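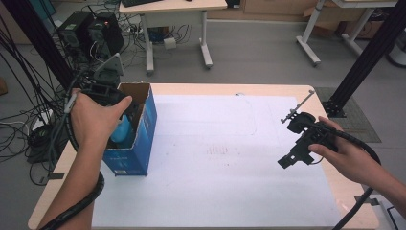 *A light blue bottle and its tall blue box, on the table.*

I've got a bit of road trip news for anyone who loves a slow drive with plenty of stops! The old coast road between Limach and Tasham opens again in February, all 74 miles of it, and I for one have already started planning my sandwiches.

It's been shut past the Smadi turn-off for 2 winters now, so most of us have been stuck going inland (dull, hilly, full of lorries). Berwyn Price, who runs the little ferry museum at Tasham, told me he's had people ringing up to ask if the road's really coming back. It is, and he's opening until six to celebrate.
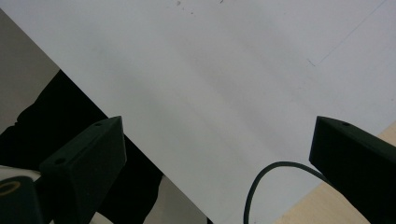 My favourite bit has always been the climb up to Eken lighthouse. You leave the car by the chapel and take the steps, 549 of them, and yes, my knees complained the whole way last time. The view over the bay is worth every one, though, and there's a bench at the top if you get there before the walking club does.

Ntombi Masilela is bringing back her pie van in the lighthouse car park too, which made my week. She's doing the leek and cheese one again, plus a plum thing I haven't tried yet. Get there before noon or you'll be left with crisps!

One thing to watch: the stretch through Smadi village has a new limit of 30, and the lane narrows badly by the bridge, so fold your mirrors in if you're driving anything wide. Parking at Eken is still free, but the machine by the harbour in Tasham only takes coins.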